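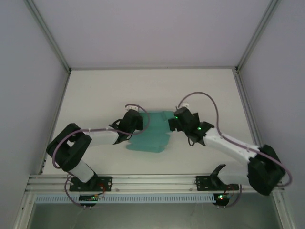

Pilteo is teaching robots to fold laundry, and I got to try it

I've been bugging the folks at Pilteo for a visit since spring, and this week they finally let me into their shop in Daltitz. The job right now is folding cloth, and the way you teach it is wonderfully simple: you drive two arms by remote control, fold the thing yourself, and the computer saves every move you made.

Yolanda Carretero runs the sessions. She had logged 387 folds when I got there and wants a lot more before the fall (she's patient, I am not!). A good fold takes her 23 seconds. My first one took 73, and what I ended up with looked like something from the bottom of a gym bag.

The hard part is your hands. You squeeze a little grip and the gripper closes, but you don't feel the cloth at all, so you keep checking with your eyes — did I get the corner or just air? Yolanda told me to slow down and pick one corner first, then go find the other. That helped a ton.

Bad tries get tossed unless she marks them as a save, like when you drop an edge and pick it back up. She likes those.

The software is called Lei, and it'll get its first go at folding without a driver later in July. Erik, who looks after the arms, is hoping for 60 clean folds in a row. I've already asked if I can come back and watch.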